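Practice log, or why my left hand hates me

March again, so the spring recital is coming.
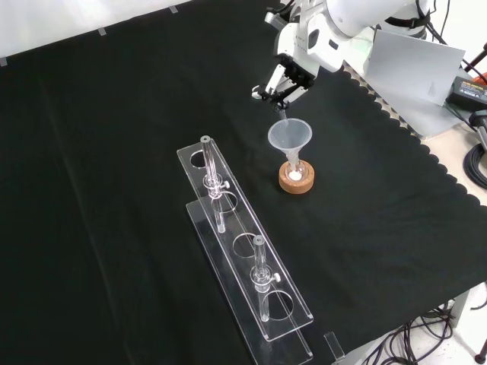 I went back to the metronome this month. Fourth attempt, maybe fifth. The piece is a little waltz by Esperanza Delacroix, who teaches the adult group at Jidstead and writes most of what we play, and the marking on top says 152. One hundred fifty two! I can do it at maybe half that before the left hand turns to soup. So, slow practice. Really slow. Two measures, stop, two measures, stop. My teacher, Nizar Atallah, keeps saying I pour the whole page in at once and wonder why it spills, and OK, fine, a wide funnel still has a narrow stem like the one up there. Small bits. Got it.

What I've been doing, for anyone else stuck on the same thing:

Hands separate, mornings, before coffee. Left hand only until I can do it while thinking about groceries. Then right hand, which is easy and makes me feel better. Then together, and it all falls apart at measure 14 every single time. There's a jump there, low bass note up to a chord, and I look down at my hand and loose my place on the page. Nizar told me to play just the jump with my eyes shut. Missed it over and over the first night. By the end of the week I was landing it more often than not – not clean, but landing it.

Also tried the dotted rhythm trick. Long short long short, then flip it. Sounds awful. My downstairs neighbor probably agrees. But the notes are more even when I go back to playing it straight, so I'm keeping that one.

Pedal is a whole other problem. I hold it too long and the waltz goes to mud. Leaving it off completely for now, putting it back in when teh notes are there.

Where I am tonight: 4 clean runs in a row at 96, one ugly one at 104. Moving up a notch only when it's boring. That's Nizar's rule and I hate it, but the weeks I skip it are the weeks I end up starting over.

Still need to figure out the page turn. There's one rest and it's in the wrong place. Might photocopy the second page and tape it on. Does anyone do that, or is it tacky?

Dinner's burning, more next week.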